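Spiced Nut and Pretzel Mix for a Crowd

Posted by Ariel Layug
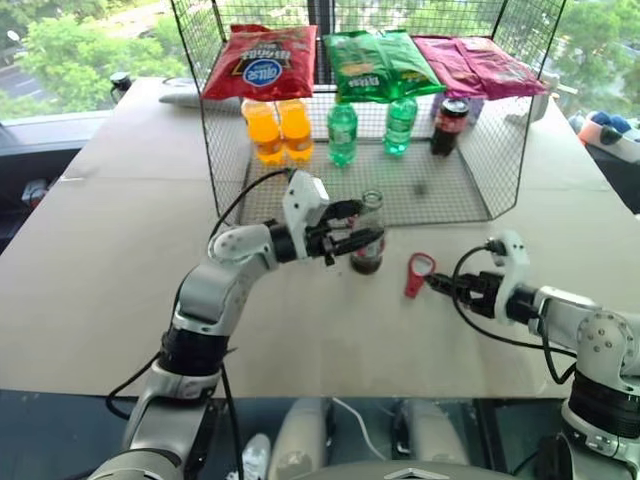 Chips up top, orange soda underneath.

Quick one tonight, been asked for this three times since the December potluck at Wundodholm so I'm finally typing it up. Feeds up to 20 if theres other food out.

What you need:
4 cups small pretzels
2 cups raw almonds
2 cups pecan halves
1 stick butter
3 tablespoons brown sugar
2 teaspoons smoked paprika
1 teaspoon garlic powder
Half teaspoon cayenne, more if your people like it hot
Salt

Oven to 300. Line two sheet pans with parchment. Don't skip the parchment, I did once and was scraping sugar off a pan at midnight.

Melt the butter on low, stir in the sugar and all the spices. Should look like wet sand and then loosen up. Give it a minute.

Nuts and pretzels in your biggest bowl. Pour the butter over, toss with a rubber spatula. Keep scraping the bottom, the sugar sinks.

Spread it out on the pans, one layer. Bake 12 minutes, stir, swap the pans top to bottom. Then another 12 or so. Pecans go first so go by smell. Mine took 26 total at my sister's place in Masivdale but her oven runs cool.

Salt while it's hot. Leave it alone till its completely cold, it crisps as it sits.

Make ahead: keeps a week in a tin with a tight lid. Bags are OK for a day or two, then the pretzels go soft. If that happens, 5 mintues back in the oven at 300.

No pecans? Walnuts work, or all almonds. Peanuts if you're watching the budget, get them unsalted.

Onion dip is next, probably this weekend.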